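Tindava wants to sort my videos

I have been burned by media library programs before, so take what follows as the opinion of somebody who still keeps a text file of folder names and trusts it more than any database.

The program is called Tindava, it comes from an outfit named Stesier, and a reader called Jovita Nava wrote in back in June to tell me it would "change how I think about my collection." I don't think about my collection. I have 1,130 video files on two drives, most of them old camcorder transfers and clips off three dead phones, and I want to find the one I'm after without opening 40 wrong ones first. That's the whole wish list.

Installing it took a couple of minutes, and that includes unchecking the box for a browser toolbar. In this day and age. The box is on the third screen, in gray text, already ticked. I mention it because the Stesier website says "no extras" in large type on the front page.

The first scan ran for 18 minutes and I'll admit that's quick. Then I looked at what it had done. Tindava matches your files against an online movie list, which is fine if you own movies. I own a file called lake_cabin_2.avi, and Tindava decided it was a thriller. It gave it a poster. It gave my nephew's school concert a director and a running time that was off by an hour and a half. You can turn the matching off, but only folder by folder, and the setting forgets itself if you rename the folder.

Duplicate detection is the feature everybody raves about in the comments, so I gave it a fair shot. It flagged 17 pairs. Two of them were real duplicates. The others were clips that happened to have the same length and the same resolution, and as far as I can tell that is the entire test. If I'd clicked the big green "Clean up now" button I'd have lost things I can't get back. There is an undo, and it's in the paid version. 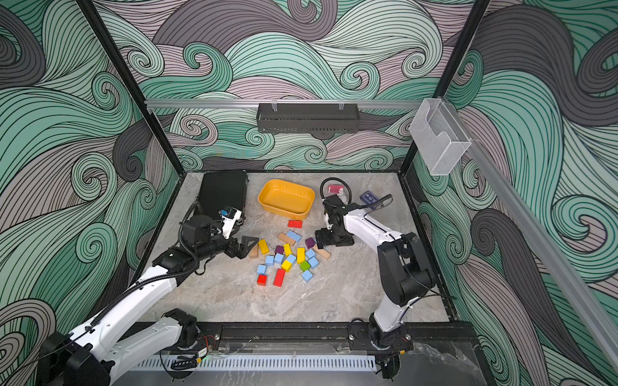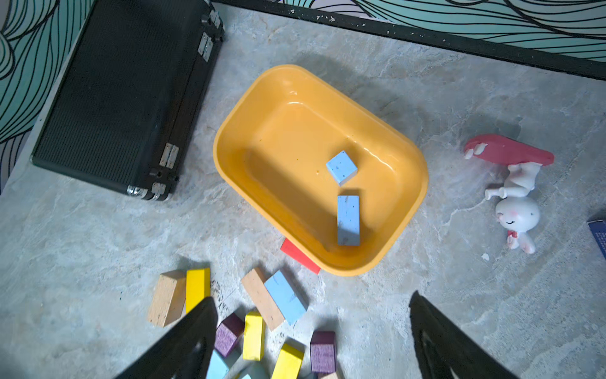

Top: patterned walls and a wire basket hanging from the rail. Bottom: blue blocks in the orange-yellow tub.

The converter is better. I'll say that plainly because I've been grumpy so far. It turned a stack of old AVI files into MP4s with the sound still in sync, and sync is where Becerra always fell down for me. Becerra would give you a lovely picture and a voice that showed up half a second after the mouth moved. Tindava got every one of them right. The volume boost works too, though anything past the middle of the slider sounds like a drive-through speaker.

What I can't get past is where it puts its notes. Titles, tags, the dates you typed in by hand, all of it goes into one file with its own format, and nothing else I own can open that file. There's an option to write the tags into the videos themselves. I tried it on a copy of one folder and it wrote the titles and skipped the dates. I asked support why. The answer came back at 4 in the morning and told me to reinstall.

Jovita says I should wait for the next version, which is supposed to import from Disura and export to a plain spreadsheet. Maybe so. I used Disura for years and its last "next version" was promised right up until the download page went blank, so I've heard that tune.

For now I'm keeping the converter and ignoring the library half. The free version doesn't stop you from doing that, though it does ask if you're sure every time you close the window. If anybody has found a way to make it write the dates into MP4 files, leave a comment and tell me which setting you changed. Please don't tell me to reinstall.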